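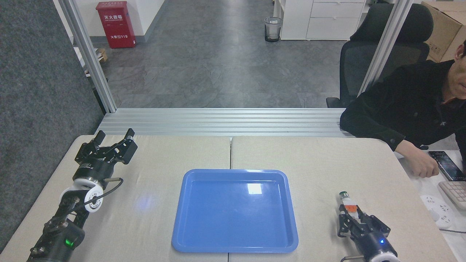

Home advantage: what are we really measuring?
Speaker notes, afternoon session, 25 minutes plus questions

Opening
Wait for the door to close. Don't start with the joke about the bus.

Everyone in this room has said some version of "they're a different team at home". I've said it on radio. Tonight's question is whether we'd say it if we had to put money on it.

Start with the claim I was sent in August, from a club newsletter: Emidero wins 55 per cent of its home games, so the crowd is worth a goal. Read it out slowly. Ask for hands: who thinks the second half follows from the first?

Slide 2, the claim
Fifty-five per cent of what? The newsletter doesn't say. I went back through the results and got to 199 home games before the records turned to mush. One match was abandoned at half-time and is listed as a win in one place and not played in another. With it you have 200. I left it out.

Then the obvious bit. What did they win away? The newsletter didn't print that, and when a club doesn't print a number I get curious. Their away record was only a little worse. Pause here. People like to argue at this point, let them.

Slide 3, the crowd
The favourite explanation. Noise lifts the players, noise bends the referee. I'm prepared to believe some of it. I'm not prepared to believe it on the strength of a player saying the fans were amazing, which players say after losses too.

Villa is the awkward case. Small ground, one stand, half the regulars arrive after kickoff and stay near the canteen. By the crowd theory they should get next to nothing out of playing at home. They do about as well there as clubs with a proper crowd behind them. A supporter told me the quiet puts visiting teams off. Fine, but then loud helps and quiet helps, and I'd like to know what result would count against the idea.

Slide 4, travel
Better theory, still oversold. Purutska is the long trip in this league, over 2 hours each way, and coaches blame the road for everything that happens there. Check the fixture list before you nod along. For several seasons the Purutska trip was a midweek night game, so visitors left work early, ate in the car and often came without their best players, who couldn't get the time off.

Is that home advantage? You could call it that. But the crowd had nothing to do with it, and neither did the "fortress" sign over the tunnel. If you moved the game to a weekend I'd expect a good chunk of it to disappear. I can't prove that. Say so out loud.

Slide 5, the ground itself
Falum has the narrow pitch. Local wisdom says wide teams hate it. Possibly. I asked three people how narrow it is and got three answers, none with a tape measure behind it. Don't go down the artificial turf side road, there isn't time. If someone raises it, take it in questions.

Slide 6, the draw
This is the dull one and I think it matters most. The league isn't balanced. Some teams get the weak sides at home and the strong sides away, and a season later we're praising their home form. Show the two fixture columns side by side. Give them a full minute to read. Don't talk over it.

Slide 7, what I'd accept
Home and away records printed together, every time. Same opponents in both columns. More than one season. Who was missing from the visiting side, if anybody wrote it down.

If there's still a gap after that, good, there's a gap. I suspect there will be, and that it will be smaller than the one on the scarf.

If running late, skip slide 5 and go straight to the draw.

Likely questions
"So you think fans don't matter?" No, I think we haven't measured it. Keep it short, I got dragged into this for ten minutes last time.

"What about finals?" Too few games, and the better team usually hosts. Same problem as slide 6.

"Did you play?" Yes, badly, home and away.

Leave the fixture columns up on the screen while people pack up. Copies of the handout are by the tea urn.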